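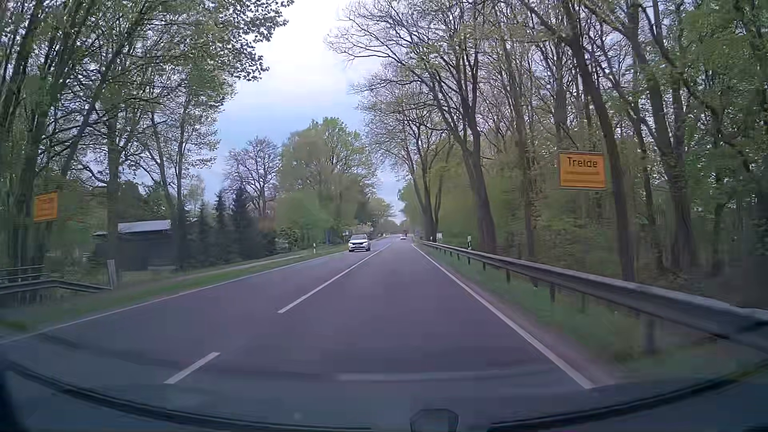
Ilham Nasution says the lane-keeping fault is in the bracket and the steering software should be left alone until the bracket has been ruled out. Agreed, so no parameter changes on the Prestlow car this session. Controller stays on the build it came in with.

Fault as logged: lateral offset estimate steps sideways on rough patches and stays there until the next ignition cycle. The Sondley steering actuator follows the estimate correctly, so the car settles off centre in the lane. The edge line on the right and the broken centre line are both detected throughout.

Trelde road file, for reference. Dry surface, edge lines on both sides, oncoming traffic in the left lane. There is a faint light reflection lying across the road low down in the view. It sits in the part of the image the near-field line fit uses, so I have put the glare shroud on the list as well.

Morning, on the pad. Wheels straight, tyre pressures set to the door placard, boot emptied. Ran the static board check before touching anything, to get a figure for the car as received. Pitch within limits, yaw outside. Pressed upward on the camera housing by hand and the board position moved on the monitor. It did not come all the way back.

Took the cover off. The Teuber bracket is bonded to the windscreen and carries the camera on a sliding plate. Found:

Bond sound, no lifting at the corners.
Plate clamp screws, 2 loose. Old thread locker on both, broken up and powdery.
Locating pin worn on the left side.
Cable strain relief missing. The loom was hanging off the connector and pulling the plate to the left.

The last one probably explains the direction of the offset, and the pin explains why it stays put.

Cleaned the threads, new pin from the spares tin, thread locker, screws torqued alternately to the value on the bracket drawing. Re-routed the loom along the headlining and clipped it 200 mm back from the connector with a bit of slack. Wiped the inside of the glass. Shroud refitted with fresh felt along the lower lip — the old felt had gone shiny.

Cured over lunch. Shayne Tamihana repeated the hand-press test afterwards and saw no movement of the board. Full static calibration then run twice, 2 passes. Yaw now within limits, and the second run agreed with the first to the last digit shown.

New extrinsics saved to the Cemance logger as set 366. The earlier set is still there, marked do not use. Please don't delete it, the old drives have to be replayed against it.

Still to do:

Order locating pins, that was the last one.
Check the same clamp on the spare bracket.
Replay the Trelde file with the near-field fit masked and compare offsets.
Road run with the actuator disengaged, logging only. Steering stays locked out until Ilham has looked at the plots.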